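Planning and Budgeting for a Robot Cell: Frequently Asked Questions

Equipment Planning Help, Fater Automation
Page maintained by Mihret Tesfamariam. Last revised 22/02/2020.

These are the questions our planning desk gets most often from shops and labs buying their first arm, or their second. If you already have a quote number, have it with you when you call.

Before you ask for a quote

What do you need from us to prepare a quote?

The weight and size of the largest and smallest item you want handled, the distance between where it starts and where it ends up, and the floor or bench space you have. Sample parts help more than drawings. If you can't send samples, send drawings with tolerances marked. Tell us what power you have at the bench and whether there is compressed air in the room.

How long is a quote good for?

Quotes stand for 107 days. After that we recheck the prices on the arm and controller before reissuing. Gripper and fixture prices rarely change between one issue and the next. If your budget year starts in January, ask for the quote in the fall and tell us when the order is likely to be placed.

Can I get a rough price without a site visit?

Yes. We call it a planning figure. You can put it in a budget request, but you can't place an order against it. It leaves out installation, guarding and freight.

Do you sell used arms?

Sometimes. Used arms are inspected and sold with a shorter warranty than new ones. We do not sell used controllers.

What the budget should include

The arm is priced. What else do people forget?

The mount or stand, the gripper, spare fingers, cables of the right length, the emergency stop, a risk assessment, a table you can spare, and the hours your own staff will put in. Staff time is the line most often missing. For a first installation, plan on one person being pulled away from other work for 19 working days, spread over setup and the first weeks of use.

How much is the Dremix starter gripper kit?

The kit is $1,813 with 2 sets of fingers, the mounting plate and the cable. Freight is separate. The kit does not include a wrist camera, but the plate is drilled for one.

Should the camera be on the wrist or on a post?

It depends on the job. A wrist camera gives a close view of whatever is between the fingers and moves with the arm. A fixed camera sees the whole table and does not have to be recalibrated every time the tool comes off. Some customers buy both, and we can quote them as separate lines so you can drop one later.

Is training included?

One operator session is included with a new arm. Programming classes are quoted separately. We recommend sending the person who will be doing the daily work, even if someone else wrote the purchase request.

Can the purchase be split over two budget years?

Yes, with some limits. The arm, controller and emergency stop have to ship together. Grippers, cameras and fixtures can follow on a second order. We will hold the gripper price on the second order if both orders are quoted at the same time.

Do I need a service contract?

Not to keep the warranty. The contract covers a yearly inspection and a loaner controller during repair. A lab that can stand to be down for a couple of weeks can usually skip it. A shop with the arm in its production line should price it in from the start.

Grippers, tables and bench space

Should I order printed fingers or machined ones?

Start with printed unless the part is heavy or sharp. Printed fingers are cheap to replace and can be changed while you are still working out the task. Machined fingers from our supplier, Sachdeva Tooling, make sense once the shape has settled. Order them too early and you may pay for them twice.

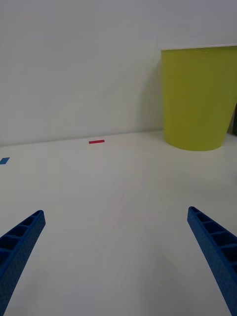
Finger spares belong in the operating budget, and most finance offices will take them as consumables if you ask before the first order. Long fingers wear and get knocked, and the longer they are the more clearance they need at the edges of the work area. A ribbed pair like the blue ones here, with open pockets along the upper face, should be budgeted with at least one full spare set. Keep the print files and note the material and settings used, or the replacement pair may flex differently from the first.

How big should the table be?

Measure the arm's working reach, then add room for the bins and anything else that has to sit within it. A bin at the back takes up more usable space than its base suggests, as the gripper also has to clear the rim. Tall bins are the usual reason a customer calls back for a larger table.

Does the surface matter?

A plain matte top is easiest on the camera. Glossy tops throw reflections, and patterned ones can confuse part detection. Small pieces of colored tape are fine as position marks. Put a roll of each color in the supplies line.

Can I use a table I already own?

Often, yes. Push down on each corner. If it rocks or gives, quote a new one or mount the arm on its own stand. Folding tables are not accepted for any arm we install.

Ordering and delivery

What is the lead time?

It is printed on the quote and starts on the day we receive the purchase order. Custom fingers are made after you approve a sample, so a slow approval moves the delivery date.

Will it work with the Totov controller we already have?

Totov controllers work with our current arms after a firmware update. Send us the serial number and the firmware version before ordering. Older units may need a new interface board, quoted as a separate line.

Can we return a gripper that doesn't suit the part?

Unused kits can be returned with the original packaging. Custom fingers cannot. If you are unsure about the fit, ask for a sample test on your part before you order. There is no charge for the test when the parts are supplied by you.

Who signs off on the installation?

Your site contact signs the acceptance sheet after the arm has run the agreed task. Please name that person on the purchase order.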